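Drakero 6 two-finger gripper
Sold by Plavine - bench automation for small packing rooms

Product code: 885
Fits: Nigatu arm, wrist plate type 2
In the box: gripper, cable, hex key, fixing screws, printed setup sheet
Price: on request

I'm Zinash Gebru and I write the pages for the bench kit here at Plavine. Before that I packed boxes in our own Zullville room for nine years, so I tend to go on a bit about what a thing is like to work beside. Skip down to the fitting notes if that's all you came for!

The Drakero 6 is a plain parallel gripper. Two flat fingers, they open, they close, they stay square to each other the whole way. It goes on the end of the Nigatu arm and it's meant for the dull middle part of a packing job - picking a carton off the infeed, turning it, setting it down where a person can get at it. If you want to pick up a bag of loose screws or a bunch of tulips, have a look at the soft-finger version instead, and ring us first so we can talk you out of the wrong size.

We've had the Drakero on our own line since April. There are 32 of us in Zullville across both shifts and I won't pretend everybody was pleased when it came in. The worry was the usual one, that hours would go. They haven't, but the jobs have moved about a fair bit. Two people who used to do nothing but lift and turn now do the checking and the labels, and one of them likes it and the other says she misses having a job she could do while thinking about something else. I can see her point. Lifting all day is hard on the shoulders, but it does leave your head free, and checking doesn't.

The bit I'd pass on to anyone buying one is to let the packers set the positions. Our engineer did the first lot and they were very neat and all slightly too far away. When the evening crew had a go they brought the set-down point in, lowered it, and asked for a slower approach on the side where people stand. It's stayed like that ever since.

Most of the setting up gets done in the simulator that comes with the arm. You can try an approach, look at it from behind the wrist, and move things until you're happy, and the real line carries on working in the meantime. 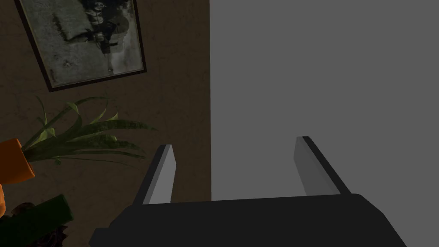

Fingers open, viewed from just behind the gripper in the simulator.

I like that view best for teaching people, as you can see the gap between the fingers properly. Our new starters get an hour on it before they go near the bench, and they pick it up quicker than I did (I kept closing too early).

Fitting notes

Switch the arm off at the wall before you take the old tool off. Offer the gripper up with the cable socket facing the elbow, put all the screws in finger tight, then go round again with the hex key. The cable clips along the upper arm - leave a loop at the wrist or it'll pull when the arm turns right over.

Run the open and close test from the handset before you load a program. If it stops halfway, check the cable is pushed fully home. It nearly always is that.

Looking after it

Wipe the finger faces at the end of each shift with a damp cloth. Cardboard dust builds up faster than you'd think and then cartons start to slip. No solvent, please, and no oil on the faces.

Spare fingers are sold in pairs. Change both together even if only one looks worn, otherwise they won't meet evenly.

Can I come and see one running?

Yes, do! We show people round the Zullville room most mornings at 9, and you're welcome to bring the people who'll be working next to it. I'd much prefer it if you did, as they ask far better questions than the managers. Bring one of your own cartons too and we'll try it on the bench while you have a cup of tea. Use the contact form and put Drakero in the subject line so that it comes to me.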